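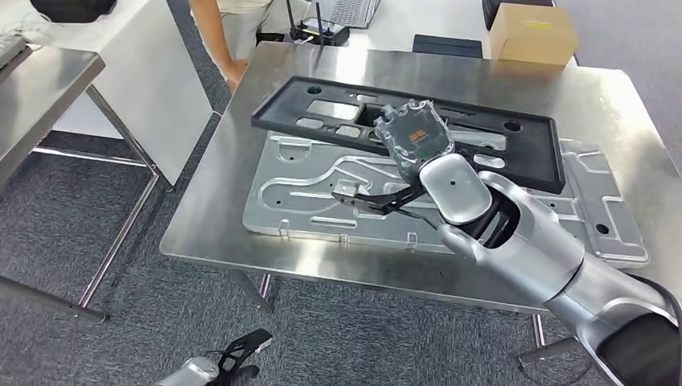 How many grippers were compared?

Two. Both are electric two-finger models, sold to us under the project names Honora and Bezerra. A third supplier offered a unit and then stopped answering email, so it is not in the results.

Who ran the tests, and who paid?

Freya Parsons and Arlindo Holanda ran them at Plandden. We bought the grippers at list price. Neither supplier saw the numbers before they went up on July 22, 2023.

What does a test consist of?

Pick a part, move it, set it down on a metal plate, let go. Each gripper gets 200 attempts per part. A pick that needs a second try is a failure, whatever the sales sheet calls it.

Is the wrist camera worth the money?

We doubt it. It is fine for slow work close to the fingers. Once the arm speeds up, a lot of what it records is smear, and software that claims to clean this up has not impressed us. Ask for raw footage before you buy.

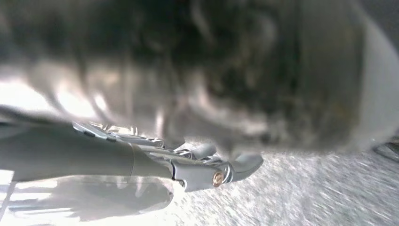

Wrist camera view, with motion blur.

Why don't your success rates match the brochures?

You would have to ask the people who write the brochures. We asked one supplier which parts were used for its own figure and were told "standard objects." Our guess is blocks.

Do plastic-wrapped parts count?

They are scored separately. Crinkled film changes the grip, and mixing those picks with bare parts would hide it.

Can I swap the controller and expect the same results?

No. Apostolos Kouris tried the Monilham controller on both grippers and had to retune 32 settings before he trusted either one. "Plug and play" was on the box.

Which one should I buy?

We don't pick a winner – the gap is smaller than the change we saw from new finger pads. If a dealer quotes this page as an endorsement, please send us the link.

Will there be another round?

In October, if the replacement pads arrive. Nayara Siqueira keeps the list of parts to be tested and takes suggestions by email.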